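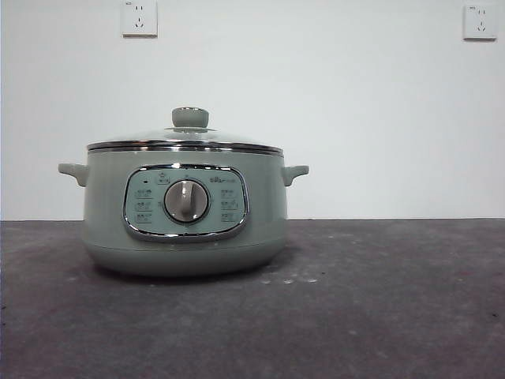 4. Handing the cooking station over to the Wusteo arm

Applies to the staff kitchen at Mosholm, station 16. Kitchen staff used to stand at the pot and turn the dial themselves. The arm now does this during the lunch run. Staff still load ingredients, taste, and sign off each batch.

4.1 Before the shift

1. Wipe the counter and let it dry.
2. Set the pot with its control panel facing out and the dial pointing straight up.
3. Put the glass lid on and check that it sits level. The arm lifts it by the center knob.
4. Plug the pot in at the wall. Run the cord behind the pot — never across the front.
5. On the Virnar screen, open job 314 and press Confirm.

Note: The arm finds the dial by its raised white grip. Do not put tape or labels on the panel.

CAUTION: The metal rim and glass get hot. Press Hold before reaching in, and wait for the amber light.

4.2 During the run

One person stays assigned to the station. That person may cover up to 4 stations and logs any stop under code 672.

If the arm misses the knob twice, it parks itself. Finish the batch by hand and do not restart the job until the Beyene shift lead has cleared the stop.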